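From: Trevor Entwistle
To: bench-arms list
Date: 05/09/2021
Subject: Re: Finger pads on the two-finger grippers, and where to put the camera

Hi Tuva, hi all,

Tuva Løken wrote:
> We're about to order fingers for our pair of arms and I'm going
> round in circles. Did you stick with the stock pads on thin-rimmed
> things, or swap to the soft ones? Aslak reckons the soft ones peel
> after a week. Also, is a camera down at the wrist worth the extra
> cable, or does a fixed one over the bench do the lot?
>
> Tuva

Good timing, because I've had both sets on and off the arms all fortnight and my thumbs are sore from the little screws. I'll take your questions in the order I feel like answering them, sorry!

Pads first. The stock ones are hard and a bit shiny, and on anything chunky they're lovely. Push buttons, switch bodies, the corner of a housing – no worries at all. Where they annoyed me was plates. If you come in flat and pinch the rim, you've got a tiny bit of contact and the whole weight of the plate trying to rotate out of it. I ran 200 picks with each set, same plate, same start position, same closing speed, and the soft pads were clearly ahead. The stock ones mostly failed on the lift, when the far side of the plate sagged and the rim twisted in the fingers. Dropping the lift speed helped more than squeezing harder did. I've gone back and forth on the force setting and I now leave it fairly low for plates, whichever pads are on.

Aslak's right about the peeling, by the way, but only with the tape that comes in the packet. Ylva Backlund put me on to a contact adhesive from Bornport and the current pair has done around 436 cycles without a corner lifting. Roughen the finger with a bit of fine sandpaper first and give it overnight to cure. I was impatient the first time and wore most of it on my sleeve.

My layout at the moment has the plate over on the right arm's side, the basket with the board in it in the middle, and the button bits over by the left arm, so I can go from rim grasps to fiddly little parts without resetting the whole bench.

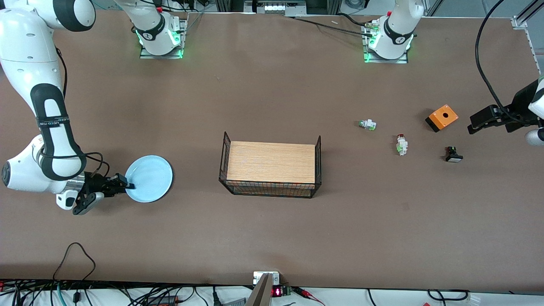

Right gripper on the plate rim, left one over near the button parts.

On cameras, I started out firmly in the fixed camera camp. One view of the whole table, nothing swinging about, and calibration you can do once and forget until somebody bumps the stand. For the basket and the board I'd still say that's plenty. But for the rim it struggles, because a shallow plate lying nearly flat gives you hardly any height to work with, and by the time the fingers are close enough to matter they're blocking the bit you care about. A view from down at the wrist sorts that out nicely. You lose the big picture, so I use the fixed one for the approach and switch for the last stretch.

The extra cable is a pain, I won't pretend otherwise. Leave yourself a generous loop at the elbow and run the wrist through its full rotation by hand before you tie anything down. I cooked a connector by getting that wrong – the Estano people were decent about it, but it was still two weeks waiting for a replacement.

One more thing you didn't ask. If you're running both arms off the one controller, check the gripper commands go out separately. Mine were queued, so the left fingers would sit there waiting until the right had finished closing. Ingegerd Blomqvist spotted it from the logs in about a minute, after I'd spent an entire evening blaming the pads. The setting is under the tool options, per arm, and it goes back to the default when you update, so write it down somewhere.

I haven't tried the longer fingers from Collville yet. If anyone on the list has, I'd love to know how much they flex at the tip when you load them sideways, and whether they clear a wire basket without catching. Happy to post my pick logs if they're any use, they're just a messy spreadsheet with colour coding that only makes sense to me.

Cheers,
Trevor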